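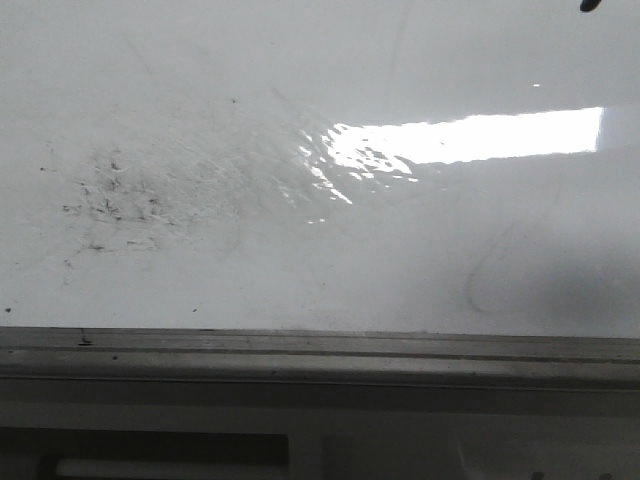 Clenda Repair and Reuse Workshop
Progress report to the Avolholm Fund
May 25, 2022

This report covers the period since our last update in February. The grant pays for the rent on the workshop, the evening repair sessions and the parts budget.

Sessions

We have run the Tuesday evening session every week except for 2 weeks when the heating in the building was off. The waiting list for small appliances got long in the spring, so we now ask people to book a slot through the Flundero page and bring the item with its power cord and any manual they still have. Walk-ins are still taken for lamps and for anything that needs sewing.

Most of what comes in is kitchen equipment. Toasters and kettles are quick to check. Coffee machines take a whole evening and we often have to send for a seal or a pump, then ask the owner to come back. We would like to stop taking bean-to-cup machines until we have someone trained on them.

Parts and tools

Spending on parts to date is $3,306. The largest share went on fuses, switches, cord and thermal cutouts, which we now buy in bulk. We also replaced the old appliance tester, which no longer held its calibration. The new one came with a spare lead set and a carrying case - the case has already been useful for the two sessions we held at the library.

The sewing machine bought under the first grant needs a service. We have a quote for $200 and have not yet accepted it. Please let us know if this can come out of the parts line or if it needs a separate request.

Training

The electrical safety course was moved from February to April at the trainer's request. It was full, with 30 people booked, and everyone who attended is now allowed to do basic testing under supervision. A second course is planned for the fall.

Problems

Storage is the main one. Items waiting for parts are kept on the shelves by the back door, and the labels come off. We have switched to tie-on tags. The landlord has offered us the closet under the stairs but wants the lease amended first, and we are waiting on the draft.

Next period

We will keep to the weekly session through the summer, settle the question of the closet, and send the receipts for the tester with the next claim form. The budget table will follow separately once the April bank statement has been checked.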